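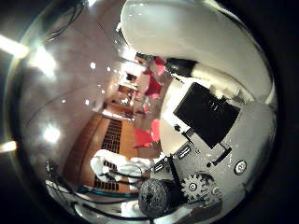
The hand reflected in the polished sphere, with the roller and gear at the bottom.

Progress report to the Prellgate small grants fund, December
Project: Pelteo hand, shared workshop build
Prepared by Ketsara Hemmin

Work since the last report

The white shell is now fitted to the hand. Khải Mai sanded and refinished it after the first coat came out dull. The gear and roller are mounted on the plate, and the hand opens and closes under its own power. Archie Baird rewrote the grip routine so that the motor backs off when the load climbs. Before that change it stalled twice a session.

The wrist camera gave us more trouble than expected. Shiny objects confuse the distance estimate – the software picks up the reflection of the hand and treats it as a second object. The chrome sphere is the worst case in our test set. We got 7 clean approaches on it before the estimate drifted, and we want that number higher before we move on to glassware.

Money

Spent to date: $3,205. The largest item was the Rezende motor and its spare. The cable order came in under budget, and we would like to move the difference to screws and bearings if the fund agrees.

Still open

Cable routing at the wrist. Boonmee Limsakul has drawn two versions of a clip and will print both.
Roller wear. The rough surface grips well, but we have no figures yet on how long it lasts.
Written build guide. Three chapters are drafted, and Yến Châu is editing them.

The workshop is open to fund staff on Wednesday evenings from 7. Please let me know by email if someone plans to come, as the street door is locked after six.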